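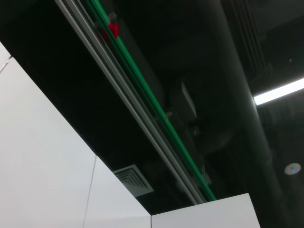

1 min read

Pustmont, 17th March. Veltia has added the Onix range of feeder rods to its Pustmont tackle store. The range has four models, each supplied with two quiver tips. The matching Gape reel, size 2000, is sold separately. Stock arrived in February.

"The blanks are stiffer than the previous series," said Renu Nautiyal, store manager.

Comments

Do the old tips fit the new rods?

Got the lightest one. Casts fine, rings a bit small for my leader knot.

Contact: Veltia press desk | © Veltia | Back to top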